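The Olcombe Robotics Club met in the old home economics room because it had the most outlets. Vaida Ķēniņš got there at seven and found Ona Venckus already at the laptop with her coat on.

"It dropped the carrot again," Ona said.

"Where?"

"In the box. So that's something."

They had two weeks until the Skultetti Cup. The task was the same for every team: clear the toy kitchen, put the food where the judges said to put it, and don't touch the arm once the clock started. Ona had written most of the code. Vaida had recorded the practice runs, almost 600 of them, steering the arm by hand until she saw plastic vegetables when she closed her eyes.

They called the arm Ketau. It was the name of a street Ona used to live on, and she had never given another reason.

"Run it again," Vaida said. "I'll keep the log."
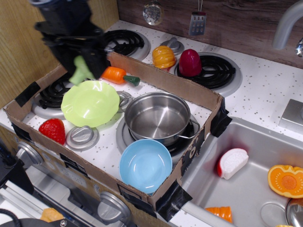 Ona watched the screen and Vaida watched the arm. The motors made the thin noise they made when Ketau was deciding something. Vaida had learned not to talk during that part.

"If we take the tape off and use a lower box, it might do better," Ona said after a while.

"The rules say this box."

"I know what the rules say."

Vaida wrote down the run number and the time. Her brother had told her the judges at the Cup never smiled, even when a robot did well, and she had been thinking about that more than she wanted to. Last year the club had gone out in the first round. The arm had stopped over the sink and stayed there until the buzzer, and they had driven home with the radio off.

"Are you nervous?" she asked.

"No," Ona said. Then she took her coat off and hung it on the chair. "A little. Mostly about the pot."

"It's good with the pot."

"It's good with the pot in here."

Vaida pulled her chair over so they could both see the laptop. It was dark in the parking lot by then, and her mother's car was waiting with the lights on. She held up two fingers at the window - two more runs - and the headlights went off.

"Okay," she said. "From the top."

Ona pressed the key.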